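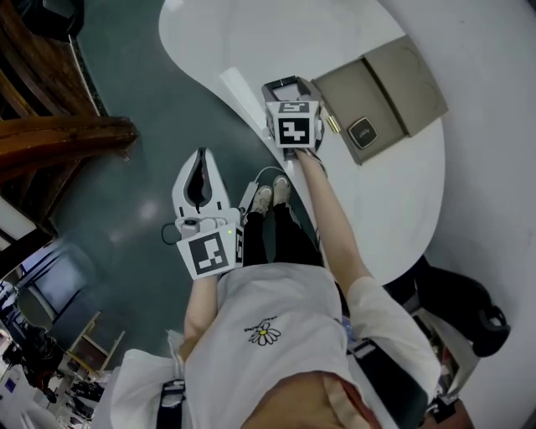 LEIA-ME: Clilla, compilação de medidas de T-shirts de algodão antes e depois da lavagem

Versão de 13/05/2025
Manutenção: Archie Leckie
Revisão das medições: Sutrisno Teoh

O que está aqui

Uma tabela com 658 linhas, uma por peça, com as medidas tiradas antes da primeira lavagem e depois da quinta. Todas as peças são T-shirts de manga curta, de corte largo ou direito, compradas em loja ao preço normal. Não aceitámos amostras oferecidas por marcas. Houve quem as oferecesse.

A compilação nasceu de uma irritação: as etiquetas dizem "pré-encolhido" e ninguém explica o que isso quer dizer. Depois de medir tudo continuo sem saber. Quem vier à procura de uma lista de marcas boas e más vai sair desiludido, e acho bem que saia.

Ficheiros

pecas.csv: tabela principal
lavagens.csv: programa, temperatura e detergente de cada ciclo
lojas.csv: código da loja e mês da compra
notas.txt: observações soltas, sem formato fixo, algumas ilegíveis até para quem as escreveu

Colunas de pecas.csv

id: identificador, sem significado
marca: como vem na etiqueta
composicao: como vem na etiqueta, não verificada
estampado: sim ou não
comp_0, comp_5: comprimento do ombro à bainha, em milímetros
larg_0, larg_5: largura debaixo das mangas, em milímetros
torcao: desvio da costura lateral na bainha, em milímetros
secagem: corda ou máquina

O zero e o cinco referem-se ao número de lavagens. Campo vazio significa que não foi medido. Na versão anterior usava-se 0 para isso e uma pessoa calculou médias com os zeros lá dentro, portanto mudou.

Como se mediu

Peça estendida numa mesa, alisada com a mão, sem puxar. "Sem puxar" é uma instrução fraca e sei disso. O Sutrisno voltou a medir 198 peças sem ver os valores originais e a diferença habitual entre nós ficou nos quatro milímetros. Qualquer encolhimento abaixo disso deve ser lido como ruído, por muito bonito que fique no gráfico.

As etiquetas Getholm e Pranlow são as mais representadas. Vendiam-se perto de casa e não há outra razão. As Thongdee são só 18, todas da mesma loja e quase de certeza do mesmo lote. Não tirem daí conclusões sobre a marca. Já vi isso feito com estes dados e pedi que retirassem o texto.

O que os dados não mostram

Durabilidade. Cinco lavagens não são um ano de uso.

Qualidade do algodão. A gramagem só foi registada a partir de junho do ano passado, com uma balança de cozinha, e acabei por deixar a coluna de fora.

Efeito do estampado. A coluna existe porque a pediram. As peças estampadas são também as mais baratas da amostra e não vejo maneira de separar as duas coisas. Um estampado pequeno ao peito e um que cobre a frente toda estão ambos como "sim".

Efeito da secagem à máquina. Aqui há diferença visível no comprimento, mas as peças não foram sorteadas: foi para a máquina o que calhou em semanas de chuva.

Problemas conhecidos

Há linhas com comp_5 maior do que comp_0. Umas são erro de medição, outras parecem ser malha que cedeu na corda. Não foram corrigidas.

O valor de torcao não tem sinal, por isso não se sabe para que lado a costura fugiu.

O ficheiro lojas.csv tem códigos repetidos.

Planos

Sugeriram-me chegar às 2000 peças. Mais linhas com o mesmo método dariam o mesmo erro com mais casas decimais. Prefiro primeiro um segundo par de mãos a medir tudo.

Licença e uso

Uso livre, com indicação da versão. Correções por correio eletrónico para o Archie, com o id da peça. Mensagens a perguntar qual é a melhor T-shirt branca ficam sem resposta.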